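4. Fitting and setting up the Guteo shelf dehumidifier

Read section 3 first if the tank is still taped shut. Section covers the Ernthorpe and Tirnach models, differences marked where they matter.

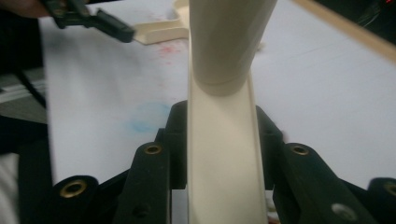
How far from the wall does the unit need to stand?
300 mm at the back, 300 mm either side, 600 mm clear above the top grille. Less than that and the damp air just goes round in circles.

4.1 Before you start

Leave the unit standing upright for 4 hours after delivery. Longer if it came on its side. Do not plug it in to "test it quickly" – the oil in the compressor needs to settle and a short test does as much harm as a long one.

You will need:
Cross-head screwdriver
Spirit level
Damp cloth
Bucket, only if using the drain hose

Check the rating plate on the back. If the plate is missing or scratched out, stop and ring the supplier.

4.2 Placing the unit

1. Pick a flat, solid floor. Thick carpet is no good, put a board down first.
2. Keep away from radiators, tumble dryers and direct sun.
3. Lift by the two side handles. Not the tank handle. The tank handle will come off in your hand.
4. Check level front to back, then side to side. Turn the front feet to adjust.
5. Shut windows and outside doors in the room.

CAUTION: Not for bathrooms or anywhere it can get splashed. Not for outbuildings without a proper earthed supply.

Note – the Tirnach has castors at the back only. Tip and roll it a short way, empty tank, never down steps.

4.3 Fitting the tank

1. Pull the tank straight out towards you.
2. Peel off all four strips of tape, inc. the one under the float.
3. Move the float up and down with a finger. Should move freely.
4. Rinse the tank with cold water, wipe dry.
5. Slide back in until it clicks. Full light goes out.

If the full light stays on with an empty tank, the float is stuck or the tank is not home. Take it out and do it again. Don't force it.

4.4 Drain hose (optional)

Skip if you are happy emptying the tank by hand.

1. Switch off at the wall.
2. Remove the rubber bung at the back, lower left. Keep it somewhere safe.
3. Push the hose on as far as it will go. Tighten the clip with the screwdriver.
4. Run the hose downhill all the way to the drain or bucket. No loops, no kinks, no rising over a skirting board.
5. Switch on. Check for drips after an hour, and again next morning.

CAUTION: A bucket has no float. If you use one it will overflow sooner or later. Empty it before bed.

4.5 First run

1. Plug straight into a wall socket. No extension leads, no timers.
2. Press Power. Fan starts at once, compressor follows a few minutes later. Some gurgling at this point is normal.
3. Press Mode until Continuous lights up.
4. Leave for a full day with the door shut.
5. Empty the tank as needed. Expect a lot of water at first in a damp room, then less.

The display shows room humidity. A reading of 66 or so on the first evening is nothing to worry about, it takes time for walls and furnishings to give up there moisture.

After the first day change Mode to Auto and set your level with the arrows. Too low and the unit never stops. Room feels dry and scratchy, bill goes up.

4.6 Drying laundry

1. Hang washing on an airer in a small room, door shut.
2. Stand the unit so the outlet blows towards the clothes, not touching them.
3. Press Laundry. Fan goes to high.
4. Turn the airer round halfway through.

Never drape anything over the grille. Never stand the unit under dripping clothes.

4.7 Filter

Arai carbon filter supplied with the Ernthorpe only. Tirnach owners can buy one seperately.

1. Unclip the rear grille.
2. Take the carbon filter out of its bag. It does nothing in the bag.
3. Lay it flat behind the mesh, either way round.
4. Clip the grille back, bottom edge first.

Vacuum the mesh every fortnight in use. Do not wash the carbon filter, replace it when it starts to smell.

4.8 If it won't start

No lights – check plug, socket, fuse.
Full light on – see 4.3.
Fan runs but no water – room too cold or already dry. Wait for the compressor delay to pass before deciding.
Ice on the coil – normal in a cold room, it will defrost itself. Leave the fan running.
Loud rattle – check level, check nothing is touching the back.

Still stuck, write to Sayaka Kudo on the service desk with the model name and serial number from the rating plate. Say which lights are on.

Storing over summer: from June most homes can switch off. See section 6.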